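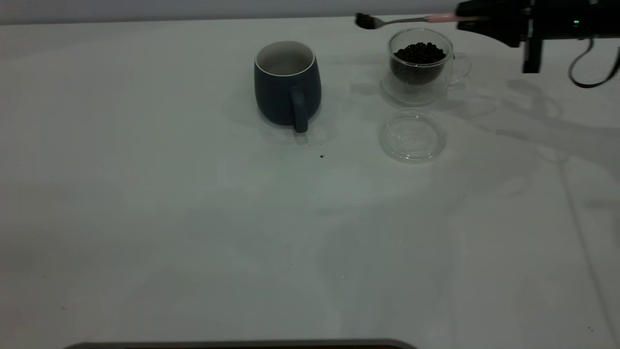 Page last changed: December, 16:40

Visit to the Fanix coffee room in Ketmont

We came to Ketmont by the morning bus and walked the last 800 meters from the station. Fanix keeps its tasting room on the second floor, above the store, and the open day started there.

On the white table stood a dark blue mug with a thin white rim, and next to it a clear glass cup with a handle, filled well over half with something dark brown, like coffee beans or a coarse grind. A round glass lid lay flat in front. I liked how simple this table was. At other fairs I have visited, one can hardly find a place to put down the catalog.

Our guide spoke mostly about storage. Fanix advises to keep coffee under a lid and away from the window, and to buy small bags. The guide also said that a thick mug should be warmed with hot water before pouring. I do this at home already, but not every morning.

After that we went down to the store. The Vakulenko mugs have their own shelf there, and the glass cups from Gendgate are near the door – they cost more than I expected. I bought one bag of beans and no cup.

The tasting is free, but it is necessary to write your name on the list at the entrance. The group before us had 16 people, and for such a group the room is a little narrow. There is no elevator. The bus back is number 128 and it stops across the street.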